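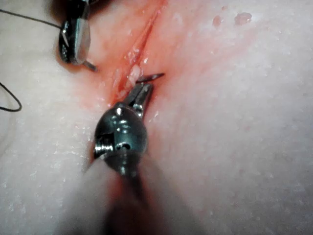
Can a machine do the chores in my house or on my shop floor yet?

A few of them, if somebody sets the job up first and stays close enough to fix it when it goes wrong.

Speaker notes, Pirzada evening talk, May 10, 2025
Plan on 40 minutes with questions. Water on the left side of the lectern this time!

Opening

Say hi, thank the Pirzada people, ask who has a robot vacuum. (Lots of hands, always.) Then ask who picks things up off the floor before they run it. Wait for the laugh. My own is a Utuline and I move chairs for it every single evening, so I am basically its assistant. It does get the hallway clean, I'll give it that, and it has never once handled the bath mat.

Who I am, quickly: I run the sewing side at Kiltent. We make and mend awnings, tents, boat covers, the odd horse blanket. Before that I did machine maintenance. I like machines. I'm the person in the building who always wants to buy the machine, and I want people to know that before I start complaining.

Why I picked sewing

People expect dishes and laundry from this kind of talk, and we'll get there. But stitching is the chore I know with my hands, so it's the one I trust myself to judge.

Leave the first picture up while talking here. Ask people to look only at the needle. It's curved, it's held right in the tips of the jaws, and the point is sitting beside the cut. Anyone who has used an upholstery needle knows that shape and knows you turn your wrist to drive it. Going straight in gets you a bent needle and a bad word.

Then talk about soft stuff. A sheet of steel stays where you put it. Skin, canvas, bread dough, a fitted sheet – they all move when you touch them, and they move differently every time. Nearly everything on my list of "can it do this yet" comes down to that. The vacuum gets a hard floor. The dishwasher gets a rack that we load for it. Give either one a wet towel and you're back to doing it by hand.

Next slide.

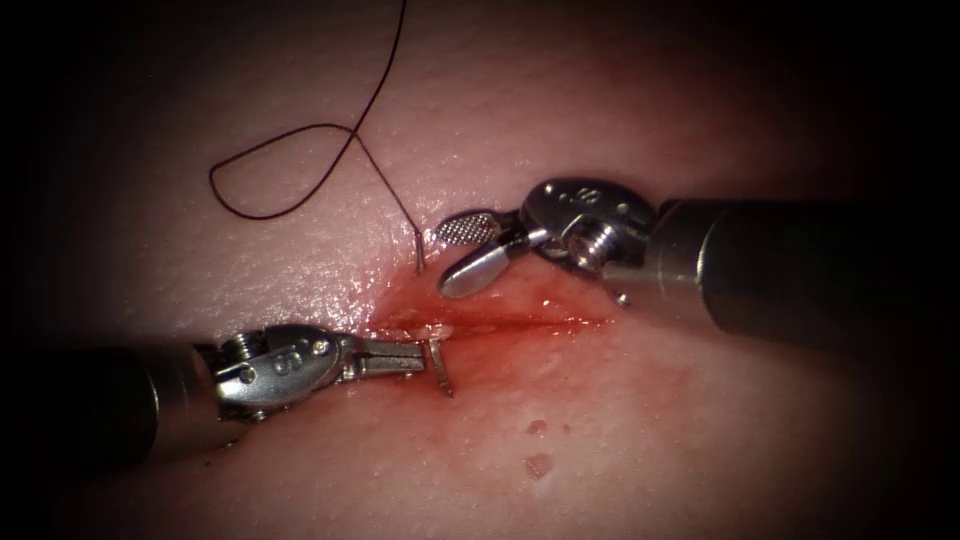 Curved needle and black thread at a narrow cut in a tissue pad.

Talk through the division of labor here, slowly. A needle in one pair of jaws, the other pair open over the cut near where the thread goes in. Same as me at the bench with a torn cover: one hand sews and the other one holds, spreads, steadies, catches. When we shop for machines we only ever think about the sewing hand. Nobody's brochure brags about the holding hand, and that's the half of the job I'd pay for.

Point at the thread too. See the big loop lying up on the pad? Loose thread is where my beginners lose their afternoon. It snags, it twists, it goes under the work. I can't tell from a still picture how the stitch came out or whether a person had hold of the controls, and I'm going to say so, since someone in the second row will ask. What I can say is that tools this fine can hold a small needle right where it needs to be. The grip is good. So the hardware question is in better shape than I thought when I started reading up for this.

What I want to know next is everything between stitches. Who notices the loop has caught? Who decides the last stitch was too near the edge and takes it out again?

The shop floor bit

Story from April. We had a cutting and hemming cell in on trial from Gravarard, and Sotiris Lambrakis from our floor ran it. On long straight hems it was lovely. It did 400 in a shift, even tension all the way, and I'd have married it. Then we gave it repairs. Every repair is a different rip in a different cloth, and half of them arrive with sand in. It took Sotiris 12 minutes to set up a patch that takes him five to sew. (Let them do the math themselves.)

He wasn't down on it, by the way. He asked to keep it for the hems, and I think he's right. He hates hems.

Skip this if short on time: the time it hemmed the strap to the dust cover.

Back home

My list, read it fast:
Vacuuming an open floor – yes, with chair moving.
Washing dishes – yes, and we've been loading and unloading ever since.
Folding laundry – I've seen nice videos. I haven't seen my own laundry done, inside-out socks and all.
Sewing a button on – I'd love it. Finding the button is still me.
Making a bed – no, and please don't email me the clip again.

When I'm sizing up a demo now I ask who put the thing in place before it started, and then what happens when the cloth slips. If the sales rep reaches in with a hand, I write that down. At our place a reach-in costs over half of what we saved on the job, and it doesn't show up on the quote.

Someone usually asks about jobs. My straight answer is that the straight hems are going to the machine and I've got more mending than people to do it. I can't speak for a bigger shop and I shouldn't try.

Wrap

Pass the two sample hems around, one from the cell, one from Sotiris. Ask which is which. Don't forget to get them back, they went missing last time.

Then questions. Repeat each one into the mic, the back row can't hear.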